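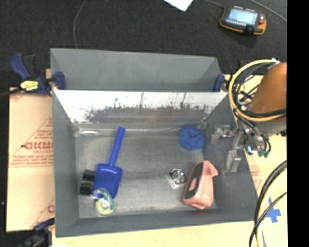 Getting to Ustville

I finally made it to the open day at Clurkolent! I've driven past that building for years (it's the long one after the feed store, with ESQUIVEL still painted on the water tank from whoever had it before) and never had a clue what went on inside. Then my cousin Zulema Jara got hired there in December, on the sorting floor, and she's been telling me at every family dinner that I had to come see the robot. So on March 19, 2025 I took the afternoon off and went.

It's 50 miles from my place and I missed the turn, because the sign faces the other way if you come from the south. Park in the gravel lot, by the way. The paved one is for the early shift and they will come find you. Sign-in is at a folding table inside the side door, where you get a sticker, safety glasses and a cookie. I put the glasses on over my own glasses and looked like that for two hours.

What they do in there

Clurkolent handles returns. Stores and online sellers send them stuff people brought back or never picked up, or whole boxes of mixed odds and ends, and somebody has to work out what each thing is, whether it's sellable, and where it goes next. Kitchen stuff, desk stuff, cleaning stuff, all jumbled together. They have 138 people on the payroll over two shifts, and until a year and a half ago every single item went through somebody's hands at least three times. Zulema says you stop seeing objects after a while and start seeing categories. She came over to my house last month and told me my dish rack was a "household wire, flat."

We were split into groups, and I got into the one led by Sewwandi Mollah, who's in charge of what they call the side cells. She talks fast and walks faster. I liked her right away, but I did miss parts of what she said near the conveyors, so if I've got a detail wrong, that's why.

First came the dock, where the trucks back in. That part is all people and pallet jacks and it hasn't changed, as far as I could tell. Then the old sorting line, which is a belt with stations down both sides and rubber mats to stand on. I stood on one of the mats. I would not want to stand on it for eight hours! Refugio Tlapale has done it for eleven years, and he showed us how you reach into a tote without looking, turn the thing so the label faces the scanner, and drop it behind you into the right chute. He did it while answering questions and never missed. Somebody's kid asked to try and got a spatula stuck in the chute, so that was the end of that.

The robot corner

OK, so the robot. I'd been expecting something behind glass with a logo on it. The test cell is an orange arm next to a big gray bin, with blue clamps holding on to the bin's sides, and cables looping all over the place, fat yellow ones and bundles of black. There's tape on the tabletop. I loved it. It looked like my brother-in-law's garage, only it works.

What struck me was how ordinary the stuff in the bin was. A blue scoop. A round blue scrubber, the kind with the meshy surface. A little see-through green tape dispenser lying partly over the scoop. I have all of those things at home! And it's that kind of mix, Sewwandi explained, that gives a robot fits. Boxes are easy and have been for years. A clear package with something shiny in it is a bad day, because the cameras see the glare and the contents and lose track of the plastic. Things lying on top of other things are worse. Long handles are their own problem, because the weight is never where the gripper wants it.

She pointed out the sloping panel in the bin too, the pale one. The bottom half of it is all scuffed up brown and gray with scratches running up from there. I would have walked right by that. To her, marks in a bin are worth reading, and she has the crew look over every one of them at the end of a shift and write down anything new.

We watched it run for maybe ten minutes. It got the scrubber on the first try and people clapped, which embarrassed me a little on the robot's behalf, I don't know why. It went for the tape dispenser and came up with nothing, twice. Then the man working the pendant, Eustaquio Barajas, stopped it, leaned in, took a look, changed something on the screen and let it go again. Third time it got it. More clapping (I clapped too).

Who does what now

I asked the question everybody was waiting for somebody to ask, which was whether people lost their jobs over this. There was a little pause. Then Sewwandi gave a pretty straight answer, I thought. No one was let go when the cells came in. But they also haven't replaced everybody who left, and the night shift is smaller than it was. She didn't dress it up.

What changed is what people do with their day. Eustaquio used to be two stations down from Refugio on the line. Now he minds the arms, and he got a raise for it, and he's also the one whose phone rings when one of them stops at five in the morning. He told me the first months were rough. On the line, if you're tired, your hands keep going. With the robot you spend long stretches watching nothing go wrong, and then all at once you have to be sharp. He's had to learn to sit still. His knees are better and his back's about the same.

The robot's best full shift so far is 849 items, and they have that number up on a whiteboard with a smiley face next to it. Refugio's own best is not on any whiteboard, and when I asked him he just smiled, so I'm guessing it's higher. He was careful to say he's not against the thing. It can have the scrub pads, he told me, it can have all of them. What he minds is that the easy items used to be his rest. You'd get a run of pads or boxes and your mind could wander for a minute. Now those go to the cell and what comes down the belt to him is the awkward stuff, one after another, all day. I had never thought about that and I've been thinking about it ever since.

Somebody in our group (a retired machinist, I think, he had opinions about the bolts) asked whether the line speed got adjusted for that. Yes, but only after people complained, and it took until the second round of complaints. Nosipho Nel was the one who brought it up both times. She's the floor lead on second shift and she walked over to join us about then, so we got to hear it from her. She kept her own tally in a notebook for three weeks, hard items against easy items, and took it upstairs. The belt was slowed the next Monday-to-Friday stretch and they added a short break mid-shift. She still has the notebook. She wouldn't let me see inside it!

They also have something called Brilix, which is the screen system that decides which item goes to a person and which goes to a cell. Opinions on Brilix were mixed. Zulema likes it, because as a new hire she could lean on it for the categories. Refugio thinks it sends him stuff it's just too lazy to guess at. There's a button to send an item back with a reason, and the list of reasons used to have four choices on it. The pickers asked for a fifth, "tangled," and got it, and now it's the one they use most.

My turn with the claw

At the end they let visitors try a hand gripper, a plastic grabber sort of thing with two fingers, on a table with a tray of junk. No cameras or motors, you just squeeze. The idea is to see what it's like to pick things up without any feeling in your fingertips. I got a sponge and was very proud. I then spent what felt like half my life trying to get hold of a pen. The machinist got the pen right off and was unbearable about it.

I came away with more respect for the robot and a whole lot more for Refugio.

Practical stuff if you want to go

They're planning another open day in the fall, and Sewwandi said small groups can ask for a weekday visit by calling the front office. Closed shoes are a must, they turned away a lady in sandals and she had to borrow boots. It's loud by the belts, with earplugs in a jar at the door. It's cool in there, bring a sweater. Kids are fine from ten up. The tour is all on one level except for the break room, where there are four steps and the coffee.

And eat before you come, or after. The taco place across from the gravel lot closes at three, and I got there at ten past. Zulema had half a sandwich left in her locker, so I ate that in the car on the way home.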